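**Wrist camera only vs. wrist + overhead: our result with 1,755 demos**

**kanokwan_k** wrote:

Hello all. I promised in the other thread that I will post our numbers when they are ready, so I do it now. My colleague Kamol Kamolrat and I (same family name, we are cousins, please do not mix us) trained one policy for picking small packages, two times. First time with wrist view and overhead view. Second time with wrist view only. Same 1,755 demonstrations, same network, same training length. The code base is Siriwan, our own fork, with no changes in the loss.

Result on the Flodby bench, with objects seen in training: both versions reach 93 percent. I expected the wrist-only version to lose, and I was wrong. What made the difference for us was the masking. During training we paint random gray patches over the region where the gripper body is, so the policy learns not to use the housing as a landmark.

The reason we tried this is simple. In the wrist view the housing takes a big part of the upper left, and it passes over the rim of the orange cardboard box. The fingers come in only at the bottom. So the policy has a large black shape that is always at the same pixels, and next to it the things it must really look at.

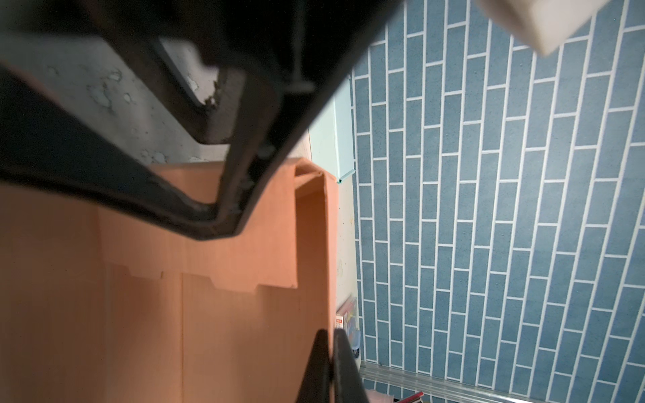 Without masking, the wrist-only policy was 8 points worse. It also had a strange habit: it moved well until the approach, then stopped and waited. With masking this habit became rare, but I can not say it is gone.

We trained with 5 random seeds for each version. I can share the config if somebody wants.

---

**gripforce** wrote:

Nice, thanks for posting. But I don't buy the conclusion yet. If the housing is at constant pixels, the network should learn to ignore it by itself. Constant input carries no information. Why would you need to mask it?

Sounds to me like the patches just work as ordinary augmentation. Did you run a control with the same patches at random positions over the whole image?

---

**kanokwan_k** wrote:

This is a fair question. No, we did not run this control. I agree that we should.

About constant input, I do not fully agree. The housing is constant but its border with the background is not. What is next to the edge changes with the pose, for example in one view it is cardboard and blue tile and a pale spotted surface. I think the policy uses how these things meet the edge as a cheap measure of where it is. It works in training and it breaks when the bench is rearranged. But it is my guess and I have no proof for it.

---

**tmoltke** wrote:

We saw the opposite on our Brotora arm. Wrist-only was clearly worse, with masking or without. But our objects are spread over a wide table, and a wrist camera loses them as soon as the arm turns away. How far away are your targets at the start of an episode?

Also, which seed is the 93? Best or mean?

---

**kamol_kamolrat** wrote:

Kamol here. Mean over the seeds. The best one was higher but we do not report it.

Start distance is short, and I think tmoltke has found the weak point. In nearly all our episodes the target is already in the view at the first step. For a wide table I would keep the overhead camera. I said this to Kanokwan before she posted, she is more optimistic than me :)

---

**gripforce** wrote:

So the title should be "wrist-only is enough if you can already see the thing."

---

**kanokwan_k** wrote:

With a short search distance, yes. I can not edit the title anymore, but I will write it clearly in the report.

I started the control that gripforce asked for: same number of patches, same size, any position in the image. The Iltanura cluster is full until Saturday, so please be patient.

---

**rowan_h** wrote:

Could you post the config anyway while we wait? Mainly interested in patch size, and if you redraw the patches every frame or keep them for a whole episode.

---

**kanokwan_k** wrote:

Every frame. We also tried to keep them for the whole episode and it was a little worse, but only one seed, so do not trust it too much. I will upload the config tonight after I remove our local paths.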